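Talks & Notes | Women's soccer
April
Notes by Melati Latuheru
2 min read

OK, hello, sit anywhere. I'm Melati, I kept goal for Sollel for 8 seasons and I'm going to talk about penalties (groan now, get it out of the way).

Start with the Mandagi semifinal. Thursday night, 2,559 people in, and most of them yelling at me! I went left four times in a row. Four! They scored every one. Pause here, let them laugh.

So Vasanthi Chowdary, our coach, sits me down and asks what I was watching. The ball, I said. Wrong answer. She wanted me on the standing foot, the hips, how long the run-up was.
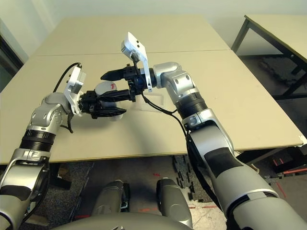

We went through 300 kicks that summer, mostly from the Grondier league, and I had to call the side out loud before the strike. I was terrible for the first week. Then I started waiting a bit longer before I moved, and my guesses got a lot better.

Ask: any keepers in the room? Get one up front and do the waiting drill, 30 seconds, no ball needed.

Then the Stakurmont shootout story. Keep it short, I always ramble on this one. Two saves, one off my knee, and I still say the knee counts.

Questions after that, and leave time for the kids at the back.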